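**FOR IMMEDIATE RELEASE**
September 9, 2015

# Skernis launches a square bowl and a plain white table, and asks you to stay calm

Skernis, the housewares maker that once spent a full winter choosing a drawer knob, is pleased to announce the Aria bowl and the Drovlow table. Both go on sale in November. Neither of them connects to your phone.
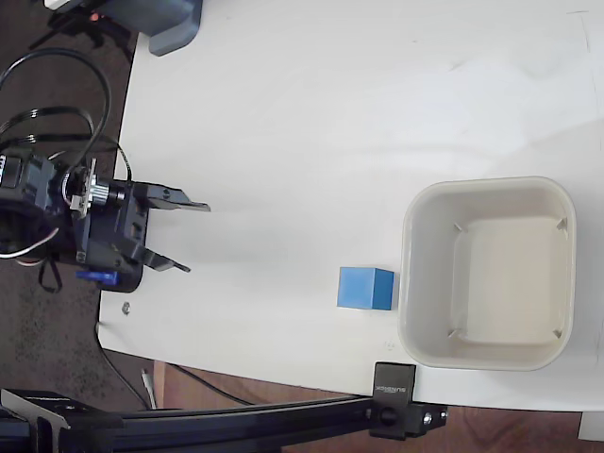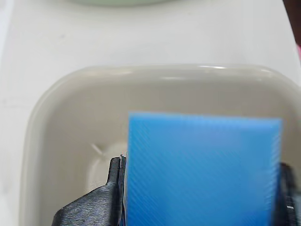

*First: a rounded corner of the white tabletop, over carpet and wood floor. Second: the square bowl in warm grey, with a blue block.*

The Aria is a deep, square bowl with soft corners and a thick, rounded rim. The colour is a pale warm grey that sits close to beige, and the argument over which of the two it is has been going on at head office since spring. The carton will say "grey." The invoice, owing to a clerical matter, will say "beige." Customers are invited to believe whichever they like.

"People told us bowls were finished, as a category," said Ifeanyi Abubakar, founder of Skernis. "I went home and looked in my cupboard, and every bowl I owned was round and took up the whole shelf. I had a stack of them leaning on the flour. So we made a square one. I'd love to tell you the process was more mysterious than that."

Skernis expects the Aria to be used for salad. It also expects, having watched what its own staff do with samples, that most will end up beside the sink or on the hall shelf, holding keys, pegs, batteries of uncertain charge and whatever was on the counter when company arrived. The firm has decided to be at peace with this. The printed care card covers salad and keys in equal detail.

The Drovlow table began as a favour. The Skernis sample room needed a surface that would not compete with whatever was put on it, and the designers drew one in an afternoon: matte, white, with rounded corners for the benefit of hips. Visitors kept asking where they could buy the table and forgetting to ask about the products on top of it, a humbling period for everyone in sales.

It should be said that a matte white surface in regular use will show that it's in regular use. The one in the sample room has picked up scuffs, grey marks and a few thin dark scratches, and Skernis has left them where they are. Abubakar has been asked several times whether a fresh one might be brought out for the press.

"It's a table," he said. "We put things down on it and then we pick them up again. If you want one that stays perfect, I'd suggest keeping it in the box, and we do sell a very good box."

The first run will be 300 bowls and 75 tables. Anyone who has tried to get a table up the stairs of the Skernis showroom will understand the second figure. A second run will follow if the first one sells, and a long quiet stretch of staff birthdays will follow if it doesn't.

Both products join the Isah range of kitchen and dining basics, which now numbers 11 pieces. Longtime customers will remember that Isah launched with two, a tray and a slightly larger tray. The trays remain available and are still frequently mistaken for one another.

**Ordering and availability**

- Aria bowl: available in November, one size, one colour (see above regarding the colour)
- Drovlow table: available in November, matte white, some assembly, tools not included
- Pre-orders are open now at the Skernis showroom counter and by telephone
- Tables can be delivered or picked up; please measure your doorway before you telephone, and your car before you drive over

Retailers wishing to stock the Isah range should ask for the trade catalogue. Samples of the Aria can be sent to media on request and should be returned afterward. The office keeps a list of the ones that weren't.

**About Skernis**

Skernis designs housewares for ordinary kitchens, including small ones, rented ones and the kind where the fridge door hits the oven. The company is led by its founder, Ifeanyi Abubakar, and does not have a mission statement, though one has been in draft for some time.

**Media enquiries**

Press desk, Skernis. Messages are answered during business hours, and more promptly in the morning.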